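Furalix–Curden Transit Talks: Text of the Joint Statement
Regional Diplomacy Board > Agreements and Treaties

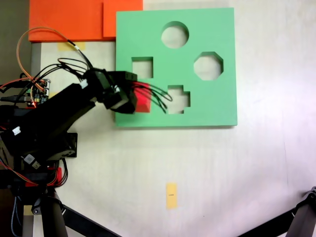 Opened by ebakke_moderator
The foreign ministries of Furalix and Curden have released the joint statement on freight transit through the Hitex corridor. It runs to 1,364 words in the English version, and members are asked to read it in full before replying. My own view is that the statement is sound but thin. The two governments agree on the general goal and leave the order of steps to a working group that will meet in September. Each side has come to the table with its own fixed demands, and the agreement has to admit all of them, much as a board cut with a round hole, a square one, an eight-sided one and a cross must be met by a piece of the correct shape for each. I do not see in the text how the Curden demand on customs inspection is to be fitted in. Comments on Articles 3 and 5 would be especially welcome.
Eilif Bakke

Reply from halas_m
I thank Mr. Bakke for posting the text. I must disagree with his reading of Article 5. The customs question is addressed in the second paragraph, where both parties accept inspection at the point of entry and waive it at the point of exit. This was the Furalix position in the earlier round, and Curden has now accepted it in writing. To call the statement thin is to overlook the largest concession either party has made.
Marek Halás

Reply from northdesk
With respect to the previous member, the second paragraph says that the parties "take note of" inspection at the point of entry. To take note of something is a weaker act than to accept it. The same words appeared in the Pramanik memorandum, and Curden later stated that it had promised nothing.

Reply from halas_m
The Pramanik memorandum was unsigned. The present document is signed by both ministers. The comparison does not hold.

Reply from corridor_reader
Could a member confirm the daily limit on trucks? The English version gives 200 in Article 3, while the annex gives 197. I have checked the annex twice.

Reply from ebakke_moderator
Both figures are as printed. The limit in Article 3 is 200 trucks per day in each direction. The annex lists 197 permits already assigned to named carriers, and three are held back for emergency use under Article 3, paragraph 4. There is no conflict between the two, although the annex should have carried a note.

Reply from corridor_reader
Thank you. That settles my question. I would still ask who decides what an emergency is, as paragraph 4 is silent on the matter.

Reply from northdesk
The working group, presumably. This supports Mr. Bakke's original point. Permits, inspection and emergency use have all been handed to a body that does not yet have a chair.

Reply from halas_m
It is ordinary practice for ministers to settle principles and for officials to settle procedure. The tone of the statement is also of value. Two years ago the parties would not sit in the same room. I would ask members to give the working group a fair chance before judging its results.

Reply from ebakke_moderator
Mr. Halás is right that Article 5 goes further than I allowed, and I withdraw the word "thin" as it applies to that article. I maintain it for Article 3. On the meaning of "take note of," members may wish to compare the Curden language version, which I understand uses a stronger verb. If a member who reads the language can supply a translation of that paragraph, I will add it to the opening post.

Reply from northdesk
I have requested one from a colleague and will post it when it arrives.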